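**Clovside** is a robotic bin-picking cell built in a shared workshop from a secondhand industrial arm, an open-topped bin and a purpose-made gripper. It was designed to remove mixed household objects from the bin one at a time, with no prior model of their shapes. The cell is maintained by members of the Levalo workshop and is documented in that workshop's build log. The control software, called **Urico**, was written for the same project and has since been used on two smaller benches in the building.

## Background

The build began as an attempt to reuse an arm that had been bought without tooling. The first plan was a sorting table with a flat work surface and a suction cup. Suction performed poorly on fabric and on anything with bristles or perforations, and objects pushed across the table often left the reach of the arm. A bin with raised sides replaced the table in October of the first year, and suction was dropped in favor of fingers.

The name refers to the street on which the workshop's first building stood. An earlier cell, Leckie, used a hobby-grade arm with five joints and is sometimes described in the log as version zero. Leckie and Clovside share no mechanical parts, although the object list and part of the calibration routine were carried over.

## Mechanical layout

### Base and floor

The arm is bolted to a steel plate, which is in turn fixed to a welded stand filled with sand. The stand was not part of the original drawings. During early tests at full speed the lighter frame then in use shifted far enough to invalidate the calibration, and the extra mass was added afterward.

The work area is at floor level. This keeps the bin low in the arm's reach and leaves the joints bent during a pick, away from the fully extended posture in which small position errors become large joint movements. The disadvantage is that loading and adjustment are done kneeling.

### Bin

The bin is rigid, with sloping sides. Slope matters because an object resting against a vertical wall can be gripped from only one direction, while one on a slope tends to slide back toward the middle. The slope also reduces the space available to the wrist near the bottom corners, and the log lists corner picks as the most common cause of a stopped cycle.

The bin is held by clamps and rests on cardboard. The cardboard protects the floor covering and allows the height to be corrected by adding or removing a layer. Rubber matting was tried and removed, as it compressed under load and let the bin tilt when the gripper touched a wall.

### Gripper

The gripper has metal finger linkages driven by a single actuator. The fingers close parallel for most of their travel and curl inward at the end, which helps with soft items. Fingertip pads are replaceable and are treated as consumables. The mounting plate has slotted holes so that the gripper can be rotated a few degrees relative to the last joint, a feature used once during setup and left alone since.

### Cabling

Power and signal lines for the gripper run outside the arm. They are gathered into a bundle and given a loop of slack large enough for the wrist to turn through its permitted range. A shorter loop was used at first and pulled a connector loose during a wrist reversal. The software now limits rotation of the last joint to prevent the bundle from winding, at the cost of some otherwise valid grasps.

## Control

Urico runs on a desktop computer and communicates with the arm controller over a wired network. It divides each cycle into four stages:

1. Acquire a depth image of the bin with the arm withdrawn.
2. Generate candidate grasps and discard those that would bring the fingers or wrist into a wall.
3. Execute the highest-scoring remaining candidate.
4. Check finger position after closing to decide whether an object is held.

Candidates are scored by contact geometry and by clearance. No object recognition takes place, and the program makes no distinction between a bottle and a brush. If the finger check fails three times in succession, the arm stirs the contents with closed fingers and starts again from the first stage.

The teach pendant is used for jogging, for recovery after a stop and for recording the withdrawn position. It is kept within reach of the operator during all powered work. Calibration is performed by touching a pointed probe to 18 marks on a plate laid in the bin, and is repeated whenever the clamps have been loosened.

## Test objects

The object list contains 119 items, most of them ordinary goods from kitchens, bathrooms and tool drawers. It was drawn up to cover difficult properties and makes no attempt to represent any particular application. Typical problem groups are:

- thin handles lying flat on the bin floor
- soft cloths, which have no fixed shape and may be lifted together with a neighbor
- squeeze bottles, which deform as the fingers close
- bristled items, whose surfaces return incomplete depth readings 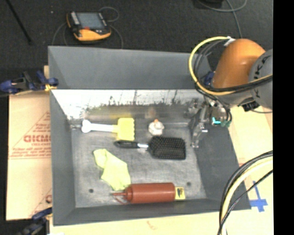 Reflective bin walls are a separate source of error. A glossy surface can return a mirrored copy of an object, and the depth sensor may report this as a solid shape beyond the wall. Urico removes all points outside a stored outline of the bin, which eliminates most false candidates. Those falling just inside the outline are handled by a minimum-size filter. Matte film was tested as a remedy and gave cleaner data, but the fingertips scraped it off along the bottom edge.

## Performance

The build log reports one formal trial, dated August 5, 2020. The bin was loaded with 10 objects at a time, and 108 of the 119 listed items were removed within the attempt limit. Of the failures, most were flat items lying parallel to a wall. A cloth lifted with a second object attached was scored as a success if both were placed in the output tray, a rule later criticized in the log for hiding a known weakness.

Cycle time was not measured in that trial. The arm was run at reduced speed throughout, in keeping with the workshop's rules for equipment without a full enclosure.

## Safety

Powered operation requires a closed gate, one operator holding the pendant and no other person inside the marked area. Stirring moves are limited to a lower speed than ordinary moves. The gripper holds its position on loss of power, so a trapped object has to be released by hand with a key on the actuator housing.

## Later changes

After the trial, the fingertip pads were narrowed to improve access to thin handles, and the stored bin outline was extended to include the clamps. A proposed second sensor, mounted low to look along the bin floor, remains on the project's open list. The arm controller still runs its original firmware.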